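Science for Kids > Robots > Visits

A Visit to the Robot Room

Reading time: 2 minutes

Do you know what an open day is? It is a day when a workplace opens its doors, and visitors may come in and ask questions. On 8th January the company Getodico had one, and 213 children came with their parents and teachers.

Our guide was Panagiotis Kourkoulas. He is an engineer, and he teaches robots to do small jobs with kitchen things. First he asked us to hold out one arm and bend it. Your arm has a shoulder, an elbow and a wrist. The places where it bends are called joints. A robot arm has joints also, and inside them there are motors, which do the work of your muscles.

At the end of your arm you have a hand. At the end of a robot arm there is often a gripper. It can be very simple, but it must go to exactly the right place before it closes.

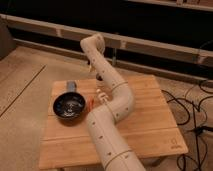
The robot arm bends over the board. Find the black frying pan and the small orange object!

For you it is easy to pick up a small thing from the table. You look, you reach, and you don't think about it. A robot needs numbers for everything. How far is the object? How high must the wrist be? How hard may the gripper press? If one number is wrong, the gripper closes on air, or it pushes the object away.

So the robot must practice. Panagiotis told us that one small job can need up to 3000 tries. A girl from our group asked if the robot gets bored. He laughed and said no, but the people who watch it do sometimes!

Try it at home: put a clean, cold pan and a small toy on the table. Close your eyes, and let a friend guide your hand with words only, like "left", "down" and "stop". Can you put the toy into the pan? Then change places, and let your friend be the robot.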